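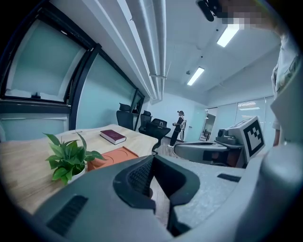
How often should a hand-held gripper be stripped down and cleaned? Once a week if it works every day, and straight away if it has been dropped, whatever the person who dropped it tells you.

I have held this view since June and it has made me no friends at Fedcombe. We keep 8 of the things, the sort you carry about by hand so that a machine can later learn what your hand was up to, and until last summer they were looked after on the same principle as the office kettle. Everyone used them. Everyone assumed that somebody else had an arrangement.

The official position was that the calibration routine would catch any trouble. Calibration is a fine thing. It takes six minutes, it gives you a green tick, and it will cheerfully give you a green tick with half a biscuit in the jaw. What it measures is whether the jaw opens and closes as far as it did yesterday. It has no opinion on whether the ribs on the inside still grip, or whether the vent in the side of the housing has grown a coat of felt.

Elsie Brunton, who wrote our setup sheet, thinks I am fussing. Her case is a decent one and I'll put it fairly: every time you open a housing you wear the screw holes, and a plastic screw hole has only so many goes in it. She would rather run a gripper until the numbers drift and then send it back to Rendora under the service contract. I have seen what comes back from Rendora. It comes back very clean, in a very large box, 15 working days later, with a note saying no fault found.

So I strip them myself. Soft brush for the ribs, never a wire one. Vacuum on the vent, with the nozzle held off the grille, power disconnected first. A wipe over the lens with a proper cloth, by which I do not mean your jumper. Then the two halves go back together by hand, screws started with the fingers, and only after all that do you calibrate. Keegan Tapsell can do the lot in under half an hour and complains for most of it.

My other heresy concerns the markers on the robot itself. Those black-and-white squares are treated as furniture. People lean on them, dust around them and stick them back down with whatever tape is handy when a corner lifts. A marker that has shifted by the width of a fingernail is worse than one that has fallen on the floor, as you do at least notice the one on the floor. We lost most of a fortnight to that, and the log blamed the software throughout.

There is a Jurnetti cleaning kit, if you like spending money. It has foam cut-outs. The brush is the same brush.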